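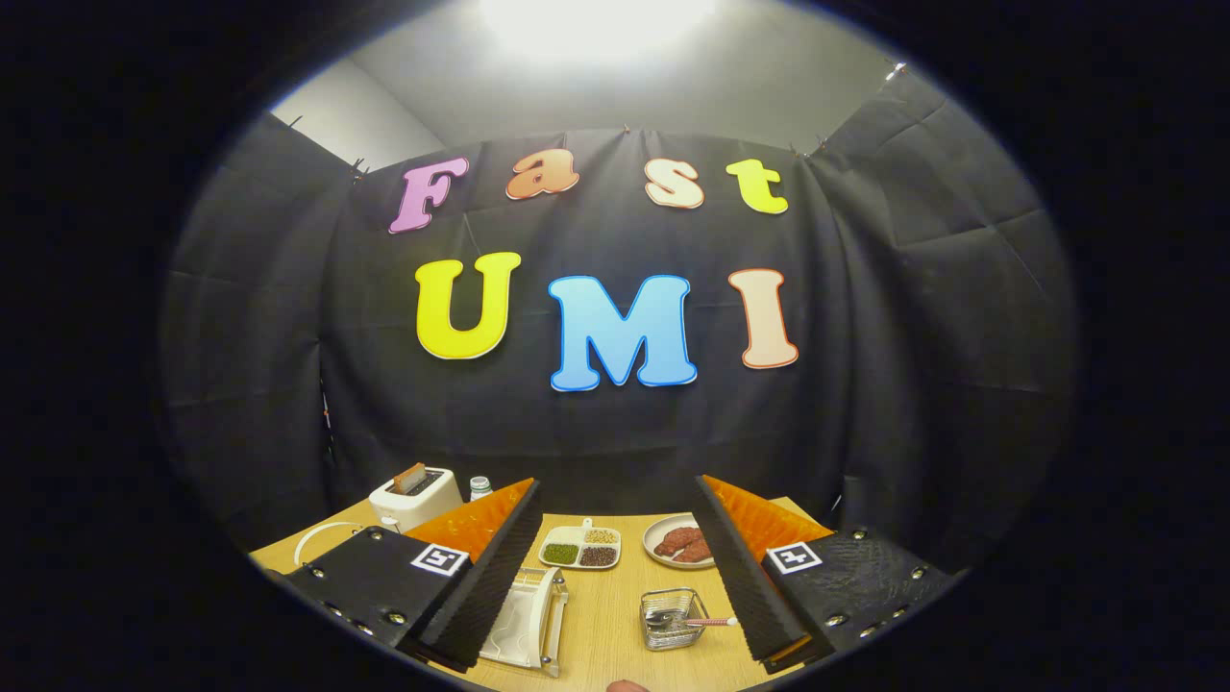
Please do a post on sticking foam letters to fabric, mine come down every time and I'm ready to go back to bunting. So went a comment under my last post, and two more people chimed in underneath to say theirs fall down too, so I think we'd better have it out.

I've put up a fair few words on black cloth by now. My latest is "Fast" along the top and "UMI" straight under it, and I changed my mind about it more times than I'd like to admit.

Letters first. Mine are the brightly coloured foam sort with a white border, and on black I wouldn't bother with any other kind. I did try a plain set last November, dark green and navy, lovely in the packet, and from the doorway you couldn't read a thing! The white edge does all the work. My pink F shows up from right across the room, and so does the yellow t, and even the cream s (which I very nearly left in the bag) is fine with its orange outline round it.

I bought a big mixed bag from Costia for eight pounds, thinking that would do me for good. It didn't, of course. Mixed bags are full of Qs. I had a heap of vowels and hardly a decent capital, so I ended up going to the market hall in Stedine and rummaging in the loose tub, where they're sold singly and you get foam dust all up your sleeves. Take the word with you on a bit of paper. I know it's only a few letters, but I stood there once and came home with two Ms and no I.

About sizes. I used to be terribly fussy and want everything matching, and then I did a line of small letters with bigger ones below and liked it so much more. The U, M and I are a good bit bigger than the four above them. The M sits slightly lower than its neighbours and the I has a tilt on it. I had the ruler out ready to sort that and then put the ruler away again. Foam letters in a dead straight row look like a shop sign to me. A bit of wonk is friendlier.

Colours I do by laying them all out on the table and shuffling. Two yellows together is too much, two oranges is all right. I've got a yellow at the end of the top line and another at the start of the bottom one, which gives them the width of the cloth to be apart in. The sky-blue M went in the middle straight away and never moved. The peach I was a late swap, and I'm still not sure about it - it's a bit pale and polite next to that blue.

Right, sticking. This is what you all came for.

Glue: no. I've ruined cloth with it, it goes hard and shiny and you can never use that patch again.

Double-sided tape: fine for an afternoon, then one letter goes in the night and you hear it. If you must, press it on with the cloth lying flat on a table and leave it there while you have your tea.

Pins from behind: my favourite for the big ones. Go in at a slant so the point stays inside the foam. You want the short fine sort, and you want somebody on the other side of the cloth telling you when you've missed.

A couple of stitches: slow, but they'll stay up through anything. I do this if the thing has to be folded and carried. I once took a sewn one to Silotness and back on the bus in a carrier bag and didn't lose so much as a full stop.

Somebody also asked whether felt grips better than ordinary fabric. It does a bit, with tape. With pins I can't tell the difference.

Then the cloth. Mine hangs from clips along the top and curves in at both sides, so you get a sort of little booth with a light wooden table in it, and I love it. I know, I know, it's creased. I had 994 good intentions about ironing it. Black cotton seems to crease if you so much as look at it, and the iron leaves those silvery marks unless you put a tea towel over, and by then I'd got the clips on and wasn't taking them off again. If creases bother you, hang it up damp overnight with a few extra clips along the bottom hem for weight. Or steam it in place, if you've got a steamer and the patience. I have neither.

One thing I would do differently is work out the height before I clip anything. I always hang the cloth first and then find the words want to be higher than I can comfortably reach, so I'm up on the step stool with pins in my mouth, telling myself off. Measure it on the floor! Lay the cloth out, put the letters where you want them, take a step back, go and do something else, come back and look again. I always end up moving the bottom row up.

For storing them, flat in a pizza box. A clean one, obviously (the place on Owen Street gave me a couple for nothing). Don't stack anything heavy on top or the thin bits bend, and a bent lowercase t is no use to anybody. I keep the capitals in one box and the small letters in another, with a scrap of paper on the lid saying which ones I'm short of. At the moment it says E, E, R, and a proper orange S.

If you've got a way of getting marks off pale foam, do leave it in the comments. I've tried washing-up liquid and a rubber, and the rubber took the colour with it. Next time it's the string lights, if I can find where I put the plug.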